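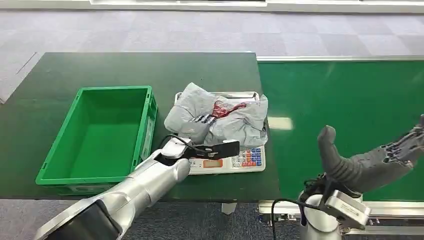
**Why do we still need examples made by people, when the arms can already repeat a programmed move?**

Soft parcels change their shape every time they are touched. A programmed move works for a carton, but a mailing bag folds in a new way at each pick, so the learning system has to see many different picks before it can choose its own.

This report covers the work of the Clinis team on the Pumance project up to the end of October. It follows the points in the grant plan.

## Progress in this period

The plan asked for 900 accepted examples by the end of the year. At the end of October we have 400. An example is one complete handling of a bag by an operator who guides both arms, from the first contact until the bag is released. We accept it only when all camera views are complete and the joint records agree with them in time.

In the first weeks we lost 76 examples. The clock of the wrist cameras was running behind the clock of the arms, and the delay became longer during the day. Munex, who maintains the recording software, sent a correction in September. We have repeated the timing test each morning after that and the delay did not come back. The 76 examples are kept in a separate folder and they are not included in the total above.

We also changed the instruction for the operators. Before, they were free to take the bag at any point. Now they are asked to take it at an edge or at a fold, with the fingers closing over the plastic. The images from the wrist are more useful with this method, as the contact between finger and bag stays visible for longer. 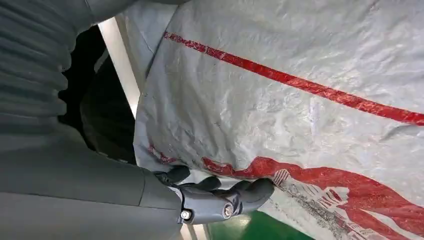
## Difficulties

The printed bags remain difficult. When the plastic is wrinkled, the print is broken into pieces and the system takes a fold for the border of the bag. We asked Berhe, our supplier of packaging, for plain bags in the same sizes, and we will record both types in equal parts.

Daylight is the second point. The wrist cameras turn together with the arms, and when they look toward the window the bright glass makes the fingers very dark. We considered covering the window, but the final site will also have daylight, so we prefer to keep these views in the set and give them a label.

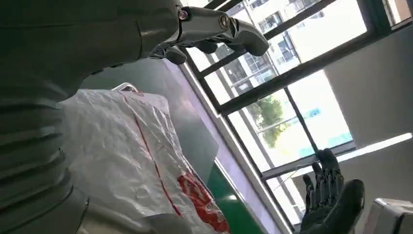
*Figure 3. Wrist view toward the window, with a crumpled white bag between the two hands.*

## Next steps

- Continue the recording with two operators per shift, starting at 8:30.
- Train the first model on the 400 accepted examples and send the results with the next report.
- Write the labeling guide for folds and edges, which is now only a draft.

We ask for your agreement to move the unused part of the travel budget to labeling. The total amount of the grant does not change. We would need your answer before the end of November to keep the present operators.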